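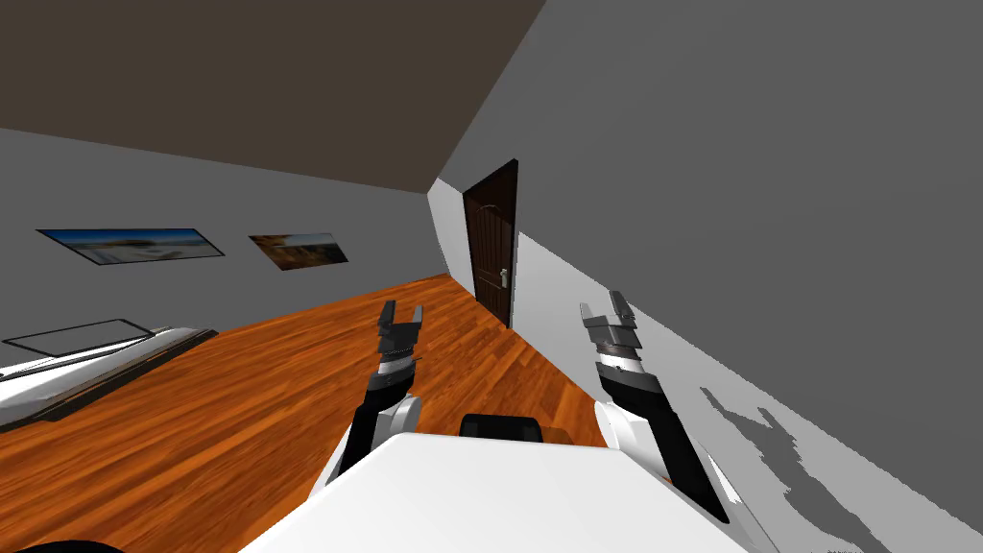

Hola a todos,

contesto rápido que entro a reunión a las 11.

Aino Koskela escribió:

> Hola, dos dudas antes de lanzar el entrenamiento de enero:
>
> 1. ¿Cuántos episodios simulados del dormitorio tenemos **válidos**? En la hoja pone 3706, en el servidor veo menos.
> 2. ¿Mezclamos ya con los teleoperados o esperamos?
>
> Y una petición: que alguien revise la cámara inclinada, en Stenex no la usan y no sé si nos aporta.
>
> Aino

1) 3706 es el total bruto, con los abortados dentro. Válidos, unos 2900. Los otros son casi todos timeouts camino de la puerta – el brazo derecho se queda corto y el episodio muere ahí. No los borreis, van a la carpeta `fallidos/`, Ferreira los quiere para el detector de errores.

2) Esperar. De teleoperados hay 831 y la mitad sin etiqueta de inicio de agarre. Cuando lleguemos a 1000 etiquetados, mezclamos.

Cámara: yo la dejaría. Sale la puerta con la manilla y las dos pinzas a la vez, que es lo que nos hace falta para la tarea de abrir. La cama casi no entra, para «estirar la colcha» no sirve. Y ojo con el suelo, el parquet brilla demasiado – habría que variar material y luces o la política se nos aprende el brillo. Lo de las sombras en la pared, igual.

Pendiente:

- script de filtrado por duración (mio, esta tarde)
- 50 episodios nuevos con la puerta en otra posicion, ¿quién?
- pasar Testix a los episodios nuevos antes de subirlos, por favro

Si alguien tiene los logs de la última tanda que me los mande en privado, a la lista no, que pesan.

Un saludo, me voy corriendo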